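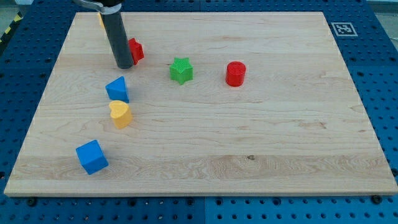 Heltska sells its tabletop arm as a subscription, and the monthly fee covers the arm, the work surface, the software and a person to call when it stops. The company is based in Pritville and aims the package at small shops that want to try picking and sorting before they pay for a full cell. The starter course uses children's blocks on a pale wooden board, with a green star, a yellow heart and a blue cube among the shapes, and the board sits on blue pegboard so that fixtures can be bolted down wherever a job needs them.

The basic plan costs $237 a month with a minimum term of 7 months. Setup took us one morning, most of it spent on the camera software, called Garilora. It found the work area on the first try but asked us to repeat the calibration after every restart – a nuisance if you switch the arm off at night.

Teaching a new pick is simple. You guide the arm to the part by hand, press a button and name the position. The basic plan stores 16 positions, which we used up by the second afternoon. More storage comes with the higher plan.

Support is handled by Amissah, a separate firm, and it was good. Both of our calls were answered within two minutes. The printed manual is thin, and the section on changing fingers needs a rewrite.

Orders placed now ship in October. Returning the arm early costs two months' fees.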